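Support > Laundry Cell > Set-Up Guide > Section 2

Your First Shift With the Arms
By Ursina Mayrhofer, August 22, 2022

I folded socks by hand at Plimonport for years, so trust me, this part gets easier!

1. Set the red bin on the right side and hang your clip hanger on the rod.
2. Wake both arms from the Nuven panel and let them settle.
3. Run program 2738 (the slow one, please, for your first week).

Caution: hands out while the arms are moving.

Note: you'll do less unclipping and a lot more checking. 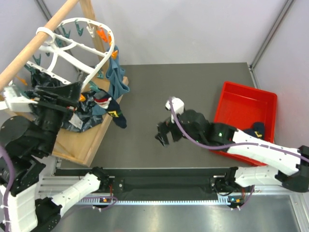 Do I still have to match the pairs?
Pairing stays with you, at the sorting table, once the bin comes out.

Questions? Haris Kazmi, Grimberg floor office, ext. 2478 | Back to top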